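Covering a long table with brown paper – how do I stop it creeping and wrinkling?

Posted in Home and Hall

Nunier
I help set up tables for the craft afternoons at Ham and we've gone over to brown paper on a roll, as the wipe-clean cloths had split. The roll cost me more than I'd like and I want each sheet to last a whole afternoon. I pull it off, lay it down the length of the table and tape the corners. By the time people have leaned on it for a bit it has gone baggy in the middle and the tape has lifted. Glue pots don't sit flat on it.

The tables are 235 cm long and the paper is a bit wider than the tops. Should I be buying something heavier? Is there a tape that holds without taking the varnish off? We have to give the tables back clean.

Perkudura
Buy heavier. The thin stuff will always bag.

Nokuthula Mthembu
Weight helps but I wouldn't start there. Most of the trouble is that paper off a roll wants to curl back up. Cut your sheet the day before, roll it the opposite way around a cardboard tube and leave it overnight with a couple of elastic bands on. It will lie much flatter.

When you put it down, tape one short end first, the whole width of it and not only the corners. Then walk to the other end, pull it firm and tape that. Do the long sides last, folded under the edge of the table and taped on the underside, where a mark on the varnish won't show. Low-tack decorator's tape is fine for this. Parcel tape is not.

You will still get some creases along the length. I leave them alone.
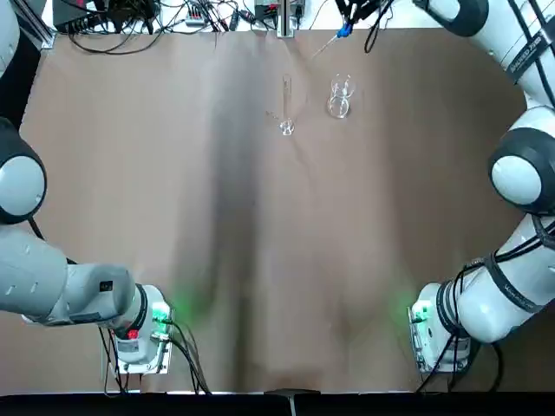
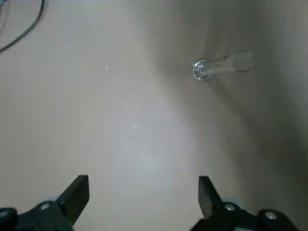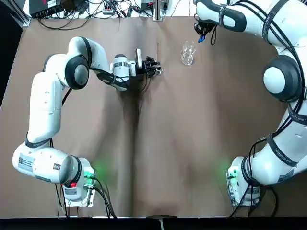

Oravine disagreed about leaving the creases and said a cool, dry iron on the back of the sheet takes most of them out before it goes on the table. No steam, as it cockles the paper.

Nokuthula Mthembu
Fair enough, if there's an iron in the building. There isn't in ours.

Nunier
Thanks, all. I still have 20 metres of the thin paper so I'll try the reverse rolling with that first, then look at heavier when it runs out. I hadn't thought of taping underneath.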